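Projects Grants Reports News Contact

Reports > Stemura > Second progress report

Stemura printed cards: second progress report to the Amaral Fund
Submitted Jan 5, 2019
12 shares 3 comments

Period covered

This report covers the work from August to the end of the year. The first report dealt with the artwork and the choice of printer, and we have not repeated that here. The main work since then has been the first full print run, the display room at Linby, and the changes we want to make before the second run.

Printing

Tiltix printed the first run from the files we sent in August. The run came to 1,034 cards. We had asked for a round thousand, and the extra cards were the printer's overrun, which we were not charged for. They have been kept as spares and for handling at the display.

The proof stage took longer than planned. The orange ground came back too dull on the first proof and the brown lines of the branch design had filled in at the thickest part of the pattern. We sent the file back with the lines opened up a little. The second proof was brighter but the small text was weak. We accepted the third proof. It is not a perfect match to the original artwork, which has more gold in it, but it is close enough that people who have seen both have not complained.

We lost three weeks to this. The schedule in our application allowed one week for proofs, and we would allow a month another time.

The display room at Linby

We had the use of the front room at Linby on the terms set out in the application. The room has plain light walls, and we kept the furnishing simple so that the color of the cards would stand out. A red band marks off part of the room, and there is a small potted plant to soften the look of it. The band was a late change. Our plan had a row of low tables doing the same job, but the tables took up floor space we needed for people to move around, and two of them wobbled.

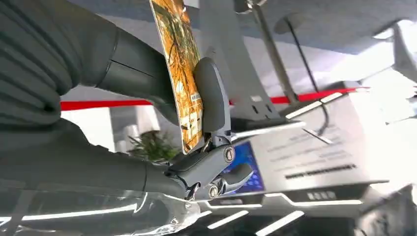
The orange design with the dark branching lines is still the one we use to judge the whole set. It is the hardest to print and the one visitors ask for by name, although the name they use is usually "the tree one." It carries a strip of white text along one edge and a small pale panel near the bottom. We had some discussion about whether the panel was needed at all. It breaks up the pattern, but without it there is no quiet spot on the card for small lettering, and we have decided to keep it.

Several visitors told us the lettering in the panel is hard to read at arm's length. We agree. For the second run the characters will be darker and one size larger. The panel will grow slightly to fit them. The white edge text will stay the same size, but we have asked Tiltix to move it a little farther in so that trimming does not crowd it.

Handling and wear

We said in the application that the cards would be picked up and looked at closely, and that is how the display has been run. The coating holds up well on the flat of the card. It does less well at the corners, which whiten after a few weeks of handling. Cards in the spare stock show none of this, so we put it down to use and not to storage.

We tried clear sleeves for a short time and gave them up. They reflected the lights and people took the cards out anyway. A heavier stock would help with the corners. Tiltix has quoted for it, and the difference is $330 for a run of the same size. We would like to use part of the unspent travel money for this, and ask for your approval below.

Sets sent out

We have made up 105 sets and sent them to the schools and libraries on the list attached to the first report. Packing was done at Linby over two afternoons. Each set went out flat between two pieces of gray board with a short note and a reply form. A few reply forms have come back, most of them asking for more cards of the same kind in other colors. Two sets arrived bent and were replaced from stock. We have since changed to a stiffer envelope.

The reply form asks too many things on one side of paper. We will cut it to four lines before the next mailing.
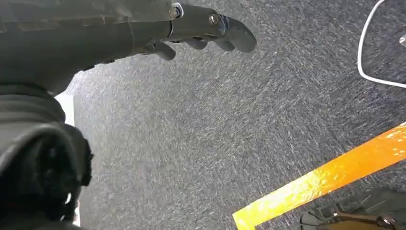
At Linby, during the period of this report.

Spending

Printing came in on budget. Postage was over, mainly due to the stiffer envelopes, and the full figures are in the attached sheet. The room cost us nothing beyond cleaning. Of the travel line, $900 is unspent. We had planned two visits to the printer and needed only one, and the proofs after the first were sent by mail.

We have not used any of the reserve.

What is late

The teacher's leaflet is late. The text is finished but the layout is not, and we held it back once we knew the design of the card panel would change, as the leaflet shows the panel on its first page. We now expect to have it ready with the second run.

The audio description of the designs has not been started. This was marked as optional in the application, but we still mean to do it if time allows.

Requests to the Fund

1. Approval to move $330 from travel to printing, for the heavier card stock.
2. Approval to carry the rest of the unspent travel line into the next period for postage.
3. A short extension to the leaflet deadline, to match the date of the second print run.

Next period

Corrected files for the second run go to Tiltix as soon as we have your answer on the card stock. The display at Linby stays up in the meantime, with fresh cards put out in place of the worn ones. Sample cards from the first run, including one with whitened corners, are being mailed to you separately.

< Previous report Back to Stemura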